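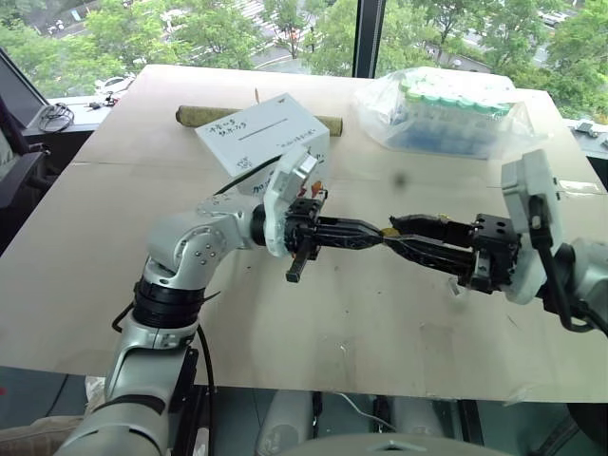

The cardboard went down on the table in January as a temporary measure. I remember using the word "temporary" out loud, in front of people, with a box cutter in my hand.

The table underneath is a perfectly nice table. It came from a firm called Landeletti that was closing its office, and it cost 20 dollars plus the ruin of one friendship, which has since been repaired over noodles. The top had a finish on it that showed every fingerprint, every mug, and the exact path of anything you slid across it. I lasted 9 days. Then a big delivery came in and I looked at the flattened cartons leaning by the door, and then at the table, and you can guess the rest.

I have come to love it, and I would like to make the case. Cardboard is quiet. Things you put down stay where you put them. Small bright objects show up beautifully against tan, so if you drop something yellow you can find it again without getting down on your knees with a phone flashlight. You can write on it, too. Mine has had measurements and phone numbers and one very rude drawing on it over the months, and when it gets bad enough you peel it off and start over with a new piece. Try doing that with walnut.

The trouble with a surface nobody is afraid of scratching is that everyone puts things on it.

Take the white box. It sits on the far half of the table at a slight angle, and I have straightened it more times than I care to admit, and it always goes back. It has Japanese handwriting across the top in black and a long line drawn there too, plus more small writing on the front and a label. My Japanese stops at menus. I asked Chae-won Sung, who reads it well, and she studied the lid for a while and said it was "an instruction to somebody." I asked what the instruction was. She said the person it was meant for would know. So the box has been waiting for that person, and I have been dusting it. I did consider writing my own note on it in English, but it seems to have enough going on.

Behind the box is the mat. It's rolled up, a sort of olive brown, and it's longer than the box is wide, so it sticks out at both ends as though somebody had tried to hide it and given up. I bought it from Terkero when I had a theory about stretching at lunch. The theory was that if the mat were in the room, I would use it. I have since learned that a rolled mat makes a very decent backstop for anything that might otherwise travel off the far side of the table toward the window, and in that role it has given excellent service. I stretched on it twice. One of those I was looking for a screw.

Then the vials. They stand in their rack in neat rows, mint-green caps on, something bluish inside, the whole thing still in a clear plastic bag. I find them very attractive, and I think that's half the problem. If they were ugly they'd have been put in a cupboard long ago. Bezawit Gashaw says they look like the minibar in a hotel for elves. She also says they should live in the cupboard, on a shelf, with a name on them, and she's right, and every time I pick up the bag to take it there I end up setting it down again on the right side of the table because the cupboard is full. The cupboard is full of the cartons I am saving for the next table cover.

You can see how this works.

I did try a system. Grutix sells a set of stackable trays with little windows in the front for labels, and I stood in front of my open laptop one evening and got as far as putting over 300 dollars' worth of them in the cart. They were lovely trays. I had the labels worked out in my head: CABLES, SMALL CABLES, OTHER CABLES. Then I pictured them arriving, in a carton, and I pictured what I'd do with the carton. I closed the laptop.

Cables deserve a post of their own and will not get one. There's a coil of black cable on the dark gray ledge to the left, along with some small black and red things that belong to it, or to each other. There's another bit of cable lying across the front of the box. I moved that one aside last spring. I don't wish to talk about it.

What saves the room, every time, is the window. It goes from the floor up, with one black upright dividing it, and beyond it you get the treetops, all leaf, and the road underneath with its crosswalk and its parked cars. I have lost entire afternoons to that crosswalk. People wait at it with such different kinds of patience. When I sit in the dark chair and look out, the clutter drops to the bottom of my vision, and I feel like a person with a view. Then I turn around.

Chae-won thinks the answer is a weekly clearing of the table, down to bare cardboard, everything home by six. Bezawit thinks the answer is a smaller table. My old boss at Petersen used to say a desk should have on it only the thing you're doing, and he kept his that way, and you could never find a pen in the place.

I've settled on something less ambitious. The near half of the table is for work and gets left clear at the end of the day. The far half belongs to the box, the mat and the vials, who were there first and seem to get along. If anything new turns up on that side, something has to leave, and I've drawn the border in pencil, directly on the cardboard.

The next sheet goes down as soon as I find the box cutter. It's on the table somewhere.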